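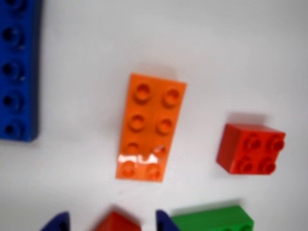 Bricks on the white surface, close view. Note the glare on the orange 2x4.

Notebook, March, bench at Dinville. Brick placing with the blue arm, language-free policy, same checkpoint as last entry.

Question for this block: does the policy fail because it does not find the brick, or because it does not know how high the baseplate is? Until now I wrote all failures in one column and this was a mistake. From today I use two columns, "pick" and "place".

Training set is 152 teleoperated demonstrations, all with the 2x4 bricks as target. The small 2x2 bricks are only distractors. Policy runs in chunks of 50 actions and I execute the full chunk before the next prediction. I know that Paterson is using shorter execution and gets smoother motion, but I want to change one thing at a time.

About the glare: the lamp makes a white stripe over the studs, and in the close view the third row is partly lost. I was worried that this hurts the pick. I masked the stripe in a copy of the validation images and the predicted grasp point moved very little. So I leave the lamp as it is for now, but I write the position in the setup sheet. 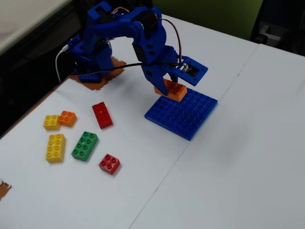 Orange 2x4 in the jaws, just over the left corner of the baseplate.

The height is the difficult part. From the main view the gap between brick and plate is only a few pixels, and the gripper finger hides a part of it. In the old runs the arm often opened the jaws too early, and the brick landed on the studs but not pressed. I count this as place failure, also when the brick looks nearly correct from above.

Change made today: the gripper current goes into the observation, low-pass filtered. The idea is that contact with the studs should be visible in the current before it is visible in the image. Retrained from the same seed, 1,000 steps warm-up, the rest of the config not touched. Config is in the Clinance folder under "place_current".

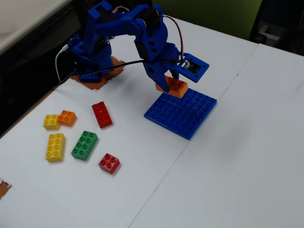
Same target, gripper over the upper-left corner of the plate. Loose bricks stay to the left.

First result, 100 rollouts with each version: pick is almost the same for both. Place is better with current, but the improvement is mostly when the plate is turned. With the plate straight I see no clear difference. I do not understand this yet - maybe the straight plate was already easy enough from the image.

Problems to remember:
The current signal has an offset after the servo gets warm. I subtract the mean of the first second, which is not very elegant.
The Clekik logging script drops the last chunk if I stop with the keyboard. Stop it from the panel.

Next: repeat with the green 2x4 as target, then shorter chunk execution. Please do not move the plate clamp file on the shared drive, my evaluation script reads it by path.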